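# Notice to Residents of Stuvier

*February 2020*

The Office of the Ferry at Stuvier regrets to inform all residents that the crossing to Marel has been suspended. The far bank could not be located this morning.

The pilot left the dock at the usual hour and held the usual course. After 2,000 yards, a distance that has always been enough, there was more river. The pilot continued for two hours, then returned. The return trip took eight minutes.

Residents holding tickets for Marel may keep them. The Office cannot refund fares for a place that has not been officially closed. Residents with family in Marel are asked to refrain from calling across the water after dark. Replies have been received, but the Office is unable to confirm who is making them.

Mail addressed to Marel will be held in the upper room at Huet Street. At the close of business it held 1,282 letters. Several of these were postmarked in August and had been delivered once already. They have been entered in the ledger as new.

The matter has been referred to the district authority at Gandar, which has answered that its maps show no river.
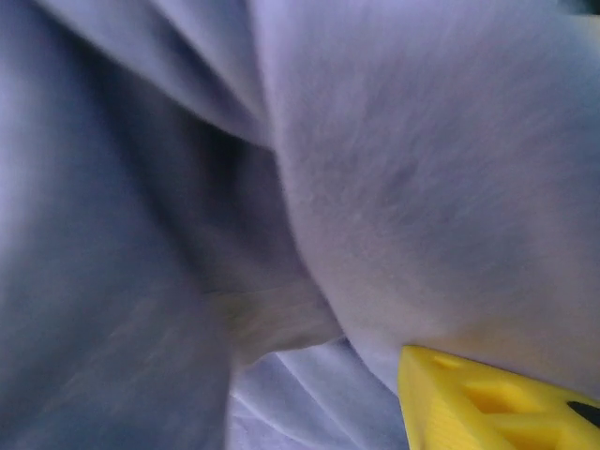
*Fiction by the author of "The Gandar Ledgers"*

A second notice was posted beneath the first before the ink had dried. It stated that service would resume at dawn, that passengers should bring warm clothing and one item they did not expect to need, and that the fare would be unchanged.

It carried the seal of the Office of the Ferry at Marel.

By first light the line reached from the ticket window to the church steps. The clerk opened the shutter, stamped each ticket on the side marked *Return*, and wished every passenger a pleasant trip home.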